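Chapter 4
The Sound of a Film Before the Music

When students watch a film for the first time with a notebook on their knees, they write about the actors, the story and the light. Very few write one line about the sound. This chapter begins from that silence in the notebook. We will ask what we hear in a film when there is no song and no orchestra, who made it, and at what moment of the work it was decided.

After reading this chapter you should be able to separate the three layers of a soundtrack (voice, effects and music), to explain the difference between direct sound and post-synchronized sound, and to write a sound log for a short sequence.

4.1 A kitchen, a door, a train

Let us start with a case. In the drama Ovadton, directed by Ratih Latuheru, a woman comes home late and sits in her kitchen. For almost four minutes she says nothing. A viewer who is asked afterwards will usually answer that the sequence was quiet. It is in fact very full. There is a refrigerator, a neighbor's television behind the wall, a spoon against a cup, and a train that passes two times. The second train is louder than the first, although the window was closed in between. Most viewers do not notice this, but many of them say that they became nervous at this point without knowing why.

The sound editor of the film, Carla Kassab, built the kitchen from 17 separate tracks. Only two of them were recorded on the set. The others were made or found later, during the six weeks of sound editing. The train does not belong to the city where the story takes place. Kassab recorded it near her mother's house in December, when the air was cold and the rails, as she says, "were singing more."

From this case we can take a first rule for our analysis. A sound in a film should be treated as a choice, even when it seems to be there by accident.

4.2 Direct sound and its limits

Direct sound is the sound recorded together with the picture. For a long time it was considered in many film schools as the honest method, and post-synchronization as the cheap one. The opposition is too simple. Sieglinde Görtz, who recorded the dialogue for the comedy Jendora, worked in a market hall with 300 extras. She asked all of them to move their lips without voice, so that the two main actors could be heard. The market noise was added after. The result is direct sound for the voices and a complete construction for everything else – and the audience believes both.

There are also directors who go the other way. In the documentary Huenchumán, Angeliki Fragkou kept the wind in the microphone during a long interview on a hill. About 50 words of the interview cannot be understood. She refused subtitles for this passage, and the critics were divided. Please keep this example in mind, we will return to it in section 4.6.

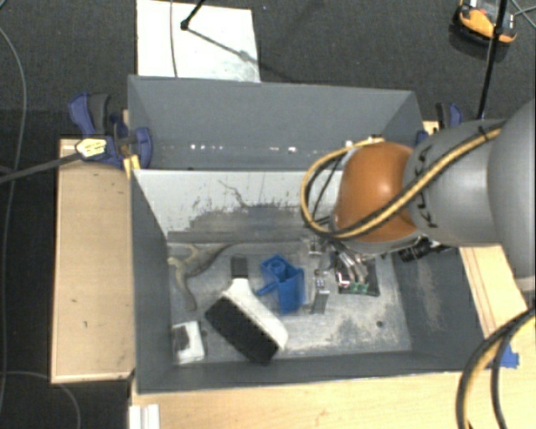
Photo: Imke Sauerland

4.3 The work of the foley artist

A foley artist performs the small sounds of the body and of objects while looking at the screen: steps, cloth, keys, a hand on a table. The room is usually small, with different floors in squares, and with shelves of old shoes. For the period film Kindavstead the production used 80 pairs of shoes, although the film has only nine speaking parts. The same character walks with a heavier shoe after her brother leaves the farm. In the picture her costume stays the same.

Terms to learn in this section: foley, room tone, wild track, spotting session.

Before you continue, choose a sequence of two minutes from a film you know well. Listen to it three times without looking at the screen. Write down each sound in the order in which it comes, and mark with a circle those which you had never noticed. Bring the list to class, we will use it for the exercise on room tone.

Questions about this chapter: write to the course office | © 2022 The authors. All rights reserved. | Back to top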